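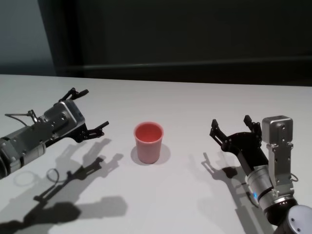

Tanstead Shared Memory Project
Second progress report to the Nikolovski Fund
Prepared by Mechthild Mösli, project lead

1. Scope of this report

This report covers the second funded period, ending in November. It deals with the work packages on collection, description and public programming. Financial statements are supplied separately on the fund's template and are not repeated.

The overall aim is unchanged from the grant agreement: to build a publicly searchable record of neighbourhood life in Tanstead, assembled jointly by residents and by the partner organisations, and to test whether shared authorship of catalogue entries can be sustained without a permanent editorial office.

2. Collection

The catalogue held 1,601 items at the close of the period. An item is a single recording, document, photograph or object record. Multi-part donations are counted once per part where the parts have separate dates or makers, and once in total where they do not. This rule was adopted partway through the first period, and the earlier entries have now been recoded to match.

Oral history recordings remain the slowest material to process. Transcription is done in house. Machine transcripts were trialled in the first period and gave poor results on recordings with more than one speaker, so they are now used only to produce a rough index of topics. The full transcript is typed from the audio and returned to the speaker for correction before release. The agreement allows speakers 90 days to return corrections. Most use a small part of that time, but a recording cannot be published until the speaker has signed off or the period has lapsed, and the publication schedule has to assume the longer case.

Donations of printed matter were higher than planned. Much of it is ephemera from clubs and small businesses: fixture lists, menus, price cards, meeting notices. Storage at the Preluten building is adequate for the present volume. It will not be adequate if intake continues at the same level through the third period, and a request for additional shelving is included in the revised budget.

3. Description and metadata

Each catalogue entry carries two descriptions, one written by the contributor and one by a project cataloguer. They are displayed side by side with equal weight. Where they disagree on a date, a name or a location, both versions stand and the entry is flagged. Flagged entries are reviewed every second Thursday.

The review sessions have taken longer than forecast. The forecast assumed that most disagreements would be factual and could be settled by reference to directories or council minutes. In practice a large share concern vocabulary, in particular the names of streets and districts that have changed more than once. The controlled list has been amended to accept variant place names as equal terms, with a date range for each where one can be established. Search results improved as soon as the change was loaded.

The catalogue was moved from the spreadsheet system to the Nilusix platform during the period. Migration was completed in two stages. The first stage carried over text fields with no loss. The second carried over rights statements and relationships between items, and nearly all of these transferred correctly. The exceptions were nested relationships – a page within an album within a donation – which had to be re-entered by hand. The old system remains available in read-only form until the next audit.

4. Public programming

The workshop series ran as scheduled at Preluten. Sessions covered labelling, handling of paper and textiles, interviewing, and writing for display. The interviewing session was oversubscribed and was repeated.

The travelling display opened at the library and then moved to the community health centre. Its panels were drafted by contributors and edited for length only. The third venue withdrew when its foyer was closed for building work, and a replacement has been agreed in principle. Dates are still to be confirmed.

5. Variations from the work plan

Two variations were made with the fund's prior consent. The schools component was deferred to the third period to fit the teaching calendar. Part of the travel line was moved to transcription equipment, namely headphones, foot pedals and one replacement recorder.

6. Risks

The rights position of unpublished letters remains the main open risk. Donors often hold the paper but not the copyright, and tracing the writers' heirs is labour-intensive. Letters in this category are catalogued but not displayed.

Staff hours are the second risk. The cataloguing post is funded to the end of the third period, and the review sessions depend on it.

7. Next period

Planned work consists of the schools component, the third display venue, publication of the contributor handbook and a first export of the catalogue in an open format. The handbook is in draft and will be sent to the fund for comment before layout begins.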